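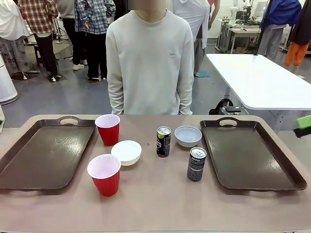

Thread on what the tray-clearing cells have changed for the people in our tableware return area. I do shift planning at Jurside, so this is the view from the roster and the job sheets. Long, and mostly about work instructions. 2 September 2022.

Background. We take back used serving trays from staff canteens, sort what's on them, and send cups and bowls to wash and cans to the crusher. Until December it was all hand sorting on one long bench, five people to a side, with a lead walking between the two.

The job now comes in two parts. The cells do the repetitive picks on the line. People do setup, exceptions and what the job sheet calls reference sorts, where a person and a table stand in for the line and we agree what the right answer is before anybody writes it into a cell.

A reference sort is plain work. Two trays, a handful of items between them, a person standing behind the table. Red cups, a couple of small bowls, a couple of drink cans. The sheet says which item belongs on which tray and in what order.

Order turned out to be the argument. Hand sorters take the nearest thing first and use both hands. The cell was set up to go by category: cups, then bowls, then cans. Shirley Nuttall sorted by hand for years and objected in the first week. Cans first, she said, while there's still space around them.

She was right for crowded tables and wrong for sparse ones. The cell now picks its order by spacing. Her initials are on the change record, which matters at review time, because until then the sorting grade had no line for contributing to a procedure. It has one now.

Cans are worse than people expect. A can is narrow and tall compared with a bowl, and if it goes over it rolls. A hand corrects for that without the owner of the hand noticing. For the cell it had to be written down: approach height, grip height, how far to lift before moving sideways.

Bowls are the opposite problem. They're stable, but shallow and wide, so the pick is at the rim. Pale bowls on a pale table gave us a lot of misses at first. Kelechi Shehu spent most of a month on lighting angles and fixed more with two lamps than we had with the previous software release.

Cups get knocked. Empty plastic cups weigh very little and a sleeve will move one. The procedure now says to reset the table if anything shifts before the start. It used to say "adjust as needed", and every operator had a different idea of what that meant.

Numbers, since I'll be asked. Hand sorting averaged 31 trays per person in a half hour on a good day. A cell does 30. Speed was never the case for buying them, whatever the Varnberg sales sheet said. The case was wrists.

We had seven people on modified duties for wrist or shoulder strain the winter before the changeover. Same motion, same height, whole shift. That list is down to one, and her injury is from netball.

What we lost: the bench was sociable. You could talk while you sorted. People minding a cell stand further apart and look at a screen, and two of the longest-serving sorters moved to dispatch for that reason. I don't have a line in the roster for it, but it's real.

What we gained in its place is a different sort of crowd. On a setup day the floor has operators, engineers and whoever is in from the lab, all within a few metres of each other. It's noisier than the bench was and the talk is mostly about work.

Pay. The operator grade sits one step above the sorting grade. Everyone who was on the bench was offered the training, on paid time, and almost all took it. Jamie Ellwood negotiated that for the floor and got it in writing before the first cell was bolted down. If your site is about to do this, get that part in writing too.

Training is the part we underestimated. The vendor course was two days and covered starting, stopping and clearing a fault. It didn't cover deciding whether a fault was the cell's or the table's, and that's most of the job. We wrote our own third day. Judit Vida runs it.

Day three is mostly faults set up on purpose. A cup turned upside down. A bowl inside a bowl. A can right up against the tray rim. The trainee has to say what the cell will do before it does it, then write down what it did. The gap between the two columns is what gets discussed.

The form has changed more often than the machine. Current version has a box for item positions at start, a box for order of picks, and a free text line. Most of the useful information is in the free text line. I've stopped trying to turn it into tick boxes.

Rostering. Under the bench system I could swap anyone with anyone. Now I need at least one person per shift signed off on faults and one on resets, and they can't both be on break. It took me until autumn to get a pattern that didn't wreck someone's school pickup. Credit to Sérgio Esteves for letting me borrow his from nights.

Breaks are better, for what it's worth. The line used to slow when anyone stepped away, so people didn't. A cell keeps its pace while the operator next door covers, and the break sheet shows people taking the full time.

Still unresolved: who owns the stop button decision. Operators can stop a cell whenever they like, and restarting needs a lead. That made sense in the first month. It now means an experienced operator waits for someone with less time on the cell to walk over and agree with them. I've asked for the restart rule to follow the sign-off and not the job title.

Also unresolved: the Lennox trays. The rim is deeper than on the ones we set up with, and the cell keeps putting cans down too close to the side. For the time being those go to hand sort, second bench, and Shirley has them.

Next reference sorts will be for the deeper rims. If you work the floor and have a view on tray order, put it on the free text line or tell Judit before the procedure is locked.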